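How I Collect Demos for a Cluttered Tabletop Task

If you've already got a pair of arms on a table and you can drive them by hand, you're most of the way to making a training set. The rest is patience and bookkeeping. I spent most of October collecting examples for a tidy-the-shelf task (cups, mugs, a bowl, some small fiddly things, one three-tier shelf) and I got a lot of it wrong the first time. What follows is how I'd do it again from scratch. I'm assuming your teleop works and your cameras record - if not, go fix that first and come back!

My first set was 1000 episodes. I ended up keeping 735 of them. That still stings a bit, so most of this page is me trying to save you the other pile.

Step 1. Decide what one episode is

Write it down in one sentence before you record anything. Mine was "pick one item up off the table and put it on a shelf tier, arms back to rest." I'd started with something much looser, and half the early episodes had two items moved, or an item moved and then nudged again because I didn't like where it went. The model has no idea that the second nudge was just me being fussy.

Put the start pose and the end pose in that sentence too. I use the same rest pose for both, and I hit record only once both arms are in it. The operator counts one-two before moving. Borislav Zupan, who drove the arms with me for this, hated the one-two count for the first day and then started doing it out loud without noticing.

Step 2. Pick objects that are annoying in different ways

You want a mix of sizes and grips. Mugs with handles, cups without, something low and round, something tiny. Don't go and buy a matching set of anything. The small stuff is where a policy really falls apart, so get it in early, even though it's slow and you'll want to leave it for later.

The earbuds and their case were our nastiest items by a mile. The case is smooth and the lid changes its shape depending on whether it's open or shut, and we wanted both.
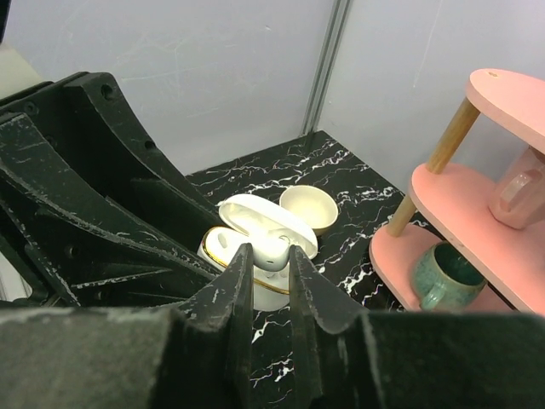

Wrist view: case between the fingertips with the lid open, cup on its side just below it.

Leave some things in awkward poses on purpose, too. Cups on their sides, mugs with the handle pointing the wrong way. If every cup in your set starts upright, the policy you get will be a specialist in upright cups. I keep a little stack of index cards with starting layouts on them, and before each batch I shuffle and pull one. It feels silly, but when I was choosing the layouts myself I kept putting the bowl in the same spot.

Step 3. Check every camera before every batch

We record wrist views plus a fixed view of the whole table. Before each batch I pull up all of them and go through this:

- Can I see both fingertips in the wrist view?
- Is the tabletop washed out anywhere?
- Are the cables staying out of the way when the arm goes to its farthest reach?
- Does the fixed camera still see the top of the shelf?

Glare deserves its own paragraph. A glossy black tabletop with white marble veins is about the meanest surface you can choose for small white objects, and I chose it, so I live with it. A white earbud next to a white vein is hard for me to find on a monitor, never mind a network.
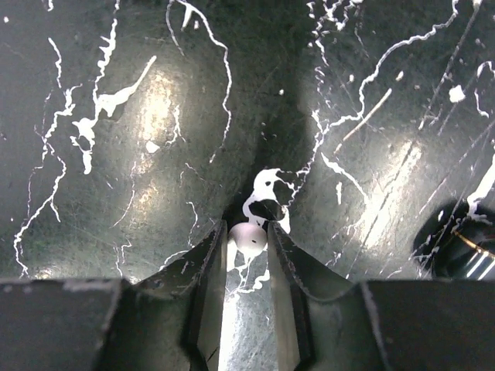
So my rule for small pale items is to slow way down on the approach. I come in at maybe half my normal speed, get the fingers on either side, wait a beat, then close. The pause gives you a handful of good clear views with the target right between the fingertips, and those are worth more to me than another ten episodes of fast grabbing. It also gives the operator a chance to back off if the line-up is wrong. Backing off is fine, by the way! Leave it in. A clean retry is useful data. A long panicky wiggle isn't, so toss those.

I did think about swapping the top for something plain and matte. If your robot is going to live on a plain matte table, do that. Mine isn't, so the veins stay.

Step 4. Record in short batches

I do 15 episodes and then stop. Stretch, drink something, look at the footage. We tried longer runs and the driving got sloppy in a way you don't feel while it's happening. You just see it afterwards: faster approaches, lazier releases, mugs set down with a clunk.

Within a batch, this is the order I follow:

1. Pull a layout card and set the table.
2. Check the cameras.
3. Arms to rest, start recording, one-two.
4. Do the move.
5. Arms to rest, stop recording.
6. Mark it good, bad or not sure. Right then, while you remember.
7. Swap in whatever the card says comes next.

For mugs, go for the handle if you can reach it and do the rim only when the card says so. I wanted both in the set, but I wanted to know which was which, and a one-word tag at recording time ("handle" or "rim") saved me hours later on. Also, once you've got a mug by the handle, give it a moment to stop swinging before you travel. Mine like to pivot.
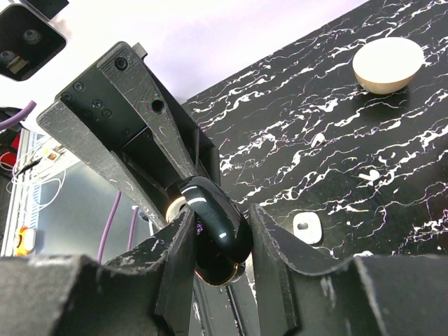

Step 5. Use the second arm on purpose

With two arms there's a temptation to let the spare one drift around. Please don't. Either it has a job (steadying, handing over, moving something out of the way) or it holds still. In my first set the idle arm wandered a lot, because the operator's other hand was scratching a nose or reaching for coffee, and the model faithfully learned to wander.

Handovers and shared work near the middle of the table need the most care. Talk to each other if two people are driving. We settled on calling "mine" before either gripper goes into the middle, like a couple of outfielders. It cut our bumps down to almost none.

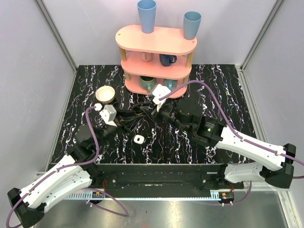 Keep an eye on the shelf while you're at it. As it fills up, the lower tiers get harder to reach, and a placement that was easy at the start of a batch turns into threading a needle. I track how full the shelf is in the layout card number, so I can check later that I've got enough examples with it crowded. The first time I looked, I had 133 episodes with a crowded shelf and nearly all of them went to the top tier. Guess where the trained policy put everything?

Step 6. Review with someone who wasn't driving

I'm too forgiving of my own driving. Shirley Després did the second pass on ours, at double speed, with the fixed camera and one wrist view side by side, and she was ruthless. Her reasons for rejecting an episode came down to these:

- It doesn't start or end in the rest pose.
- Something got moved that wasn't the target.
- The grip slipped and was saved by luck.
- One camera froze or dropped out.
- The operator hesitated so long that it's mostly an arm hovering.

Anything I'd marked "not sure" got watched at normal speed by both of us. If we disagreed, it went out. Don't delete the rejects, though. Stick them in a separate folder with the reason in the file name. I've gone back to the slipped grips twice now for a different experiment.

Step 7. Train early, then go collect what's missing

Don't wait for the full set. Train something rough as soon as you have a few batches, run it on the real table, and watch where it gets stuck. My early one was decent with mugs and hopeless with anything smaller than a fingertip, so the next layout cards were loaded with small items. Then I trained again and it had started ignoring the bowl, so back in went the bowl.

If you're copying my card layouts, number them in pencil. You'll be reshuffling them more than you think.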